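The Long Way Around to a Good Loaf

By Jyoti Garg

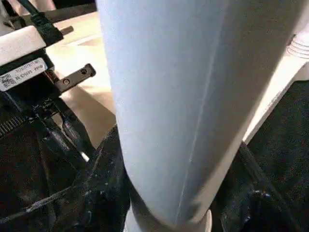 2 min read

My grandmother kept her sourdough starter in a coffee mug with a saucer on top, and when she moved to Karnemlow in the December I turned nine, the mug rode in her lap the whole way. I thought of her a good deal this spring, when I finally talked my way into the bakery that Petro Bilyk runs on Melnychuk Street, two doors up from the old shoe repair.

Petro bakes 60 loaves a day and sells them all before lunch. He could bake more (his wife brings this up often, and so do his customers) but the oven came with the building and he has grown fond of its moods. The left side runs hot. He turns every loaf by hand, talking the whole time, mostly about soccer.

What I wanted to know was why his rye tastes the way it does, a little sour and a little like toasted nuts, and he was happy to tell me — at length, over three cups of tea. The dough rests overnight in the back room. The flour comes from a small mill in Bolis, and when the miller changes fields, Petro changes his water. He keeps notes on all of it in pencil, in a school notebook that had reached page 611 when I saw it.

I came home with a jar of his starter and more confidence than I had earned. My first loaf could have held a door open. The second was better, and by the fourth my neighbor was coming over with butter before it had cooled, bless her. I feed the jar every morning while the kettle heats, and it has moved into a mug now, with a saucer on top.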